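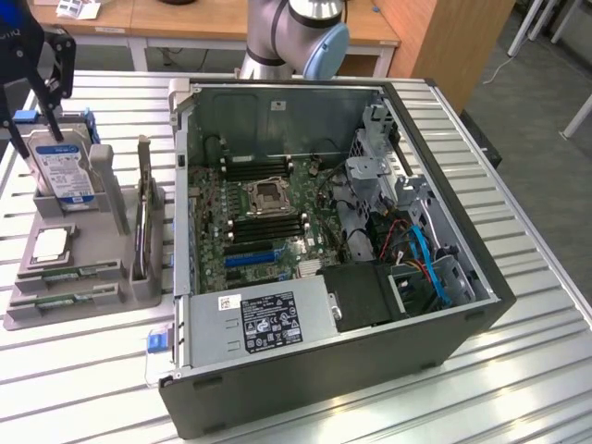

FOR IMMEDIATE RELEASE

Harna Opens Desktop Computer Parts Recovery Service for Schools and Public Offices

ZOLTHAM, November 9, 2025 — Harna, a regional electronics reuse company, today announced the opening of a parts recovery service for desktop computers retired by schools, libraries and local government offices. The service takes in complete tower computers, removes the parts that can be used again, tests them and returns them to circulation as repair stock or as part of a rebuilt machine.

The service follows a trial in October in which Harna staff took apart 783 desktop towers collected from public buildings in the Zoltham area. Memory modules were the part most often found fit for further use, followed by processors and power supplies. Hard disk drives were handled separately under the company's data removal procedure.

"Many of these computers are retired on a fixed schedule, whatever their condition," said Duygu Güler, managing director of Harna. "An office may have no further need for a tower, but the memory inside it may be exactly what a school needs to keep another machine running. Until now our customers have had to choose between storing old equipment and paying to have it shredded."

Under the new service, each tower is logged on arrival and opened at a workbench. The processor, memory modules, expansion cards and hard disk drive are taken out and placed in a holder that stays with the case until every part has been recorded. The motherboard and power supply are then inspected in the case. A part that fails inspection is sent for materials recycling, along with any case that cannot be reused.

Drives are not released for reuse until they have been erased and the erasure has been checked by a second member of staff. Customers may instead ask for all drives to be destroyed. In either case, Harna issues a written record listing each drive by serial number.

"The order of work matters a great deal," said Witold Szewczyk, head of workshop operations. "Parts from one computer are never mixed with parts from the next, and a processor is put down in its own place as soon as it leaves the socket. During the trial we changed the layout of the benches twice and rewrote the handling instructions for memory. Those changes are now part of the training for all new technicians."

Harna has set aside three rooms at its Zoltham site for the service: one for receiving, one for disassembly and one for testing. The workshop can process nearly 300 towers a month at its present staffing level. Laptops, monitors and printers are not accepted at this time — customers with mixed loads are asked to separate them before collection.

Recovered parts will be offered first to the organizations that supplied the computers. Remaining stock will be sold through Ertürk, a parts distributor that has worked with Harna on earlier reuse projects.

"Our repair customers ask regularly for older types of memory and for processors that are no longer in production," said Selim Aksoy, purchasing manager at Ertürk. "A steady supply of tested parts, with a record of where each one came from, will allow us to fill orders that we have had to turn away."

Organizations wishing to use the service may request a collection form from the Harna customer office. The form asks for the number of towers, their approximate age, and whether drives are to be erased or destroyed. Collections outside Zoltham will be arranged through the company's depot in Kemel.

About Harna
Harna collects, repairs and resells electronic equipment for public and private customers. The company is based in Zoltham and operates a collection depot in Kemel.

Press contact
Moataz Mansour, Communications Office, Harna, Zoltham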